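Passthrough (mixed reality)

Passthrough is the feature that lets you see the real room while you've got a headset strapped to your face. Cameras on the outside film whatever is in front of you, and the screens inside play it back with the computer graphics laid on top. It's a different trick from see-through glasses, where you look at the world through a clear lens.

I first tried it on a Palero, a chunky thing with 2 cameras and a grey, grainy picture. I could find my mug but I couldn't read my phone! The later Brosance added colour, and I could walk down the stairs in it (holding the rail, mind you).

Delay

The big worry is lag. Real light reaches your eye straight away, but camera light has to be read, straightened out and drawn again first. The Brosance makers quote 12 milliseconds for the whole trip, and I can't feel that at all. Once it gets much longer your hands seem to trail behind themselves – and then I need a sit down.

Depth

Cameras don't sit exactly where your eyes do, so the software has to guess how far away everything is and shift the picture to match. Nikolaidis correction is the usual name for this step in the Pruvthorpe manuals, and you'll spot it going wrong when door frames wobble near your fingers.

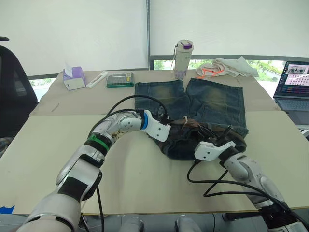
Written by the Pruvthorpe Headset Wiki editor, October 2019

Brightness

Dim rooms are still hard going. The picture turns speckly, and bright windows blow out to plain white. A desk lamp helps a lot, and I keep mine behind me so it doesn't glare into the lenses.

See also: field of view, hand tracking, see-through displays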